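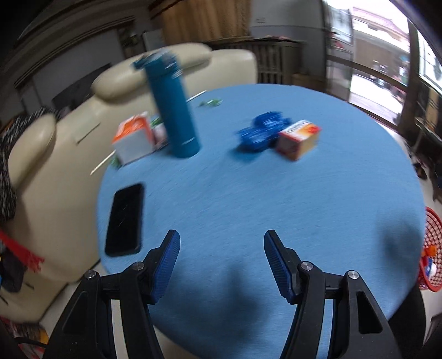 Recording tabletop demonstrations with the hand-held gripper

These are the steps we give to new collectors on the Pomo project. They cover pick-and-place recordings made at home, on an ordinary table, with whatever is in the house. Kitchen, drawer and laundry tasks have their own pages.

Before you start

Charge the gripper and clear the storage card. A full session is 100 episodes, and an episode is one object picked up and set down somewhere else. Most people need two sittings. Stop when your wrist gets tired, since a tired hand starts to drag objects across the table and those episodes get thrown out in review.

Wipe the finger pads with a damp cloth and let them dry. Check the screws at the finger joints by hand. If one turns, tighten it before recording. A loose joint lets one finger lag behind the other, and the opening width in the log will no longer match the video.

Setting up the table

Use a table you can reach across from at least two sides. A tablecloth is fine. If it slides, clip it at the edge or tuck something under it. Plain cloth is easier for the tracker than glass or a polished top, but the tracker also needs something to hold on to in the background, so leave the furniture and the doorway in view. Don't tidy the room beyond moving private papers and family photos out of sight.

Put out five to ten objects. Mix the shapes: something tall such as a water bottle, something flat such as a phone, a few small cartons, a plastic toy, a wrapper or a stick. Thin and flat things are hard to grip and the model needs plenty of them. Leave gaps of a hand's width between most objects, and let one or two touch.

Open curtains and doors to daylight if you can. Shadows of the fingers on the cloth are not a problem. Flickering lamps are.

Calibration

1. Hold the gripper still over the table with the fingers fully open for three seconds.
2. Close the fingers all the way, with nothing between them, and open them again. Do this five times at an even speed.
3. Move the gripper slowly from side to side, then toward the table and back, keeping the table in view.
4. Stop the recording. This clip is uploaded first and the rest of the session depends on it.

If the upload page rejects the clip, do it again before going on. Belmiro Barreto once recorded 76 episodes on a failed calibration and we could use none of them.

Recording an episode

1. Start with the gripper open and both pads in view, above the near side of the table.
2. Press record and wait one second.
3. Move to the object in one smooth path. Slow down for the last few inches.
4. Close on the object until it is held, lift it clear of the cloth, and carry it to the new place.
5. Set it down, open the fingers, and back away before you stop recording.

Keep your free hand out of it. If an object tips over during the approach, carry on and pick it up from where it fell, as long as you can do that in the same movement. If it rolls off the table, stop and mark the episode as dropped. Dropped episodes are kept in a separate folder, so please don't delete them.

For a tall bottle, grip below the lid and keep it upright. For a phone, approach with one finger on each long side. Don't try to get under it. If it slips twice, move on to another object and come back to it later.

Every 17 episodes or so, change the layout. Turn the boxes onto another side, swap two objects, and take one away. Change where you stand, too. In February we went through 202 episodes from one home in which every grasp came from the same chair, and the trained model would only reach from that direction.

Labels

Write one short line per episode in the Dimer sheet, such as "teal bottle to the right of the small box." Use the color and the everyday name. Skip brand names unless two boxes can't be told apart any other way.

Uploading

Plug the gripper in, open the upload page, and choose the whole session folder. Leave the file names as they are. Processing takes until the next morning. The report lists each episode as accepted, dropped or lost tracking. More than ten marked lost tracking usually means fast turns of the wrist or a covered lens, and you should redo those episodes with the same objects before packing up the kit.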